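Can a machine do the boring bits yet?

Last updated 25 April 2023

I have wanted a robot to do my chores since I was small enough to be paid for doing them badly. So when people ask me if the machines are ready for ordinary work, the kind done in kitchens and stockrooms and at the back of print shops, my first answer is an excited yes and my second is well, some of it, on a good day, with someone standing near the plug!

Start with picking things up. It sounds like the easy part, and it's the part I could talk about all night. A mug is fine now. A box is more than fine. Warehouses have been moving boxes with machines for years, and if your life came in boxes of one size you could retire tomorrow. But most of what we handle at home is thin, or floppy, or lying flat on something smooth. Think of an envelope on a counter. You slide it to the edge with a fingertip, get your thumb under and lift, and you never once think about it.

Hạnh Khúc runs a small frame shop in Dornitdale and bought an arm from Jirnedo in February to pass backing cards from one bench to the next. She handles 3000 of them in a busy month. I went to watch, and I was thrilled for the first hour and still pretty happy in the third. It got most of them. When two cards stuck together it carried both along with great confidence, and she reached over and peeled them apart without stopping our conversation. Her view is that it saves her wrists and costs her some attention, and she'd buy it again.

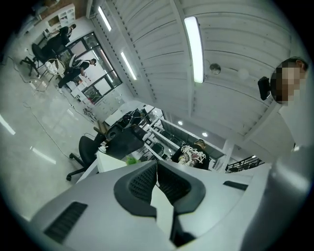

3 min read

Two padded fingers and a flat white piece held upright between them: that is the whole problem in miniature, and I find it beautiful. Squeeze too hard and a thin thing bends. Too soft and it slides. People solve this with skin, and with about a lifetime of dropping toast.

What cheers me up is how the teaching has changed. The old way was to write down every move. Now a person can take a gripper in hand and do the job, over and over, and the machine learns from that. My friend Sandrine Maillard spent a week putting plates in a rack this way, 60 times before lunch on the first day (she says she has never had such clean plates). I love that the expert in this story is anyone who has ever done the dishes. You don't need to know any math to show a machine how to stand up a plate.

Now the cold water. A chore is a long string of small jobs, and the string breaks at the weakest one. Clearing a table means plates, yes, but also the napkin under the plate, the spoon inside the glass and the child who hasn't finished. Getting the plate right nearly every time still leaves you a mess at the end of the week. On a shop floor you can tidy the world to suit the machine, with everything facing the same way in a tray. Nobody is going to do that to their kitchen, and I wouldn't want to eat there.

So I'd put shops well ahead of homes. Give me a bench, one kind of part, decent light and a person within reach, and I think a machine can earn its place today. Give me my own laundry pile and I'll be folding it myself for a good while yet, fitted sheet included.

I'm still saving up, though. I want the first one that can do socks.

800 shares · 60 comments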